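## Laundry corner: a few remarks on folding

The December tidy has reached the laundry end of the hall, and several of you have asked whether this really needs its own item in the newsletter. It got 16 replies last time, which is more than the budget got, so yes.

For those new to the Voltenville building: the washing machine is the white front-loader past the beds, and the folding is done on whichever bed or bench has a sheet on it. Clothes come out of the machine, get sorted by whoever is least quick to look busy, and are meant to end up in the Vetby shelving as tidy rectangles. Meant to. I opened the shelving last month and a bath towel greeted me like an old friend. 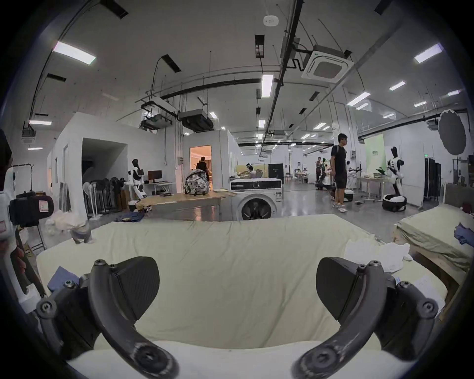 Genji Koyama has now written up a method, after what he describes as a period of reflection and what I would describe as a sulk over the tea towels. It runs to 996 words. I have cut it down, with his permission and some visible pain on his part.

Sort before you fold. Towels with towels, shirts with shirts, denim by itself. Genji is firm on denim. A pair of jeans takes up a fair bit of room and has the manners to match, so fold it first and move it to the edge, where it can't lean on anything.

Shirts are the hard part, and the reason most of us suddenly remember a phone call. Lay the shirt face down and pull the hem toward you until the back is flat. Bring one side in to the middle, sleeve folded back along itself, then the other. Fold up from the bottom in two goes. If the collar has travelled to somewhere near the waist, start again. There's no rescuing it from there (I have tried, and the result is still in the shelving, under the good ones).

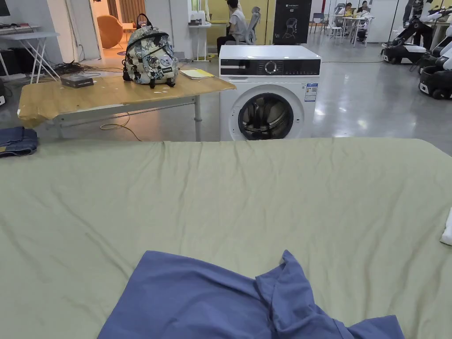 Anything that won't lie flat should be given a shake and a second chance. After that it can be rolled, which Genji regards as a moral failing and I regard as getting home by five.

A word on the sheets we fold on. The old Bronetby ones were thin and slid about, and you'd chase a sock halfway across the mattress. A bit of cotton with some grip to it makes the job easier, provided you smooth it out first. Folding a shirt on top of a wrinkle gives you a shirt with a wrinkle in it, a finding I offer free of charge to the Katayama people upstairs, who borrowed our iron in winter and have grown very quiet about it.

Smooth from the middle out with the flat of both hands, and tug the far edge last. It won't stay that way for long. Do it again when you change piles.
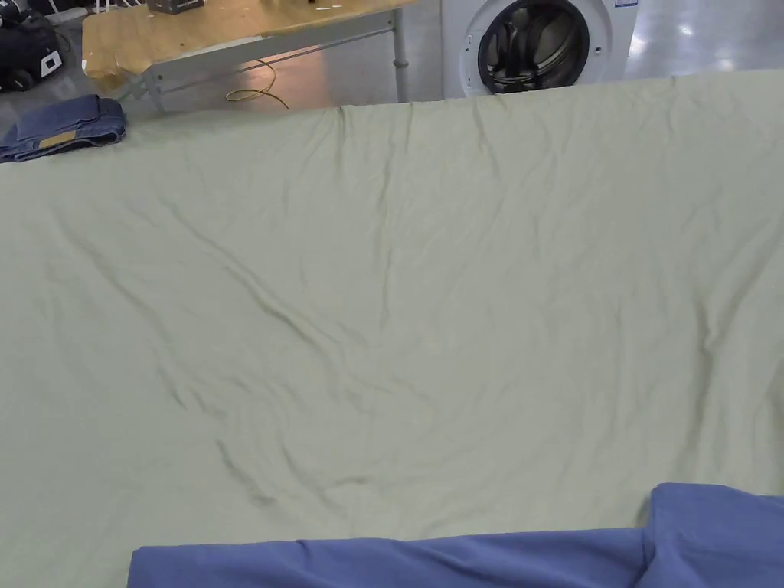

## Odds and ends

- Clean washing left lying about for more than 48 hours goes in the unclaimed pile, where it will be judged.
- Please take your papers off the mattresses when you're done. I have already folded one into a pillowcase.
- Single socks: bring them along to the January swap. We live in hope.
- The iron. You know who you are.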